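How Do You Teach a Robot to Pick Stuff Up?
By the Plerkbridge Robot Club

Picking up a book is easy for you. You don't even think about it! A robot has to be taught every bit. Where is the thing? Which way up? How hard do I squeeze?

We started in September. 18 of us, two arms to program. Lots of arguing.

First word to know: GRIPPER. It's the robot's hand. Most grippers only pinch, like when you grab a chip with your finger and thumb. Squeeze too soft and the thing slides out. Too hard and it bends, or cracks.

Second word: DEGREES OF FREEDOM. Sounds fancy. Just means how many ways a arm can move. Bend your elbow, that's one. Twist your wrist, another one.

Big flat things are tricky — way harder than a ball or a cup. Try it at home. Hold a big tray by one corner with two fingers. Feel it tip? The weight is pulling on your wrist. Robot wrists get that too. So Szu-yu Ko's team wrote the lifting part slow. Really slow. Kai-wen Hsu's team did the second arm, so it can come help.

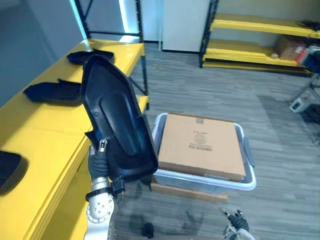 Got it! One arm holds up a big black plastic panel by the edge. More panels on the yellow table.

Gloves help with grip. Bare metal is slippery on shiny plastic, rubbery stuff isnt.

Your turn! Put on oven mitts and pick up a coin. Then a playing card. Then a book. Which was hardest? Write it down and bring it to Ms. Craddock before next club.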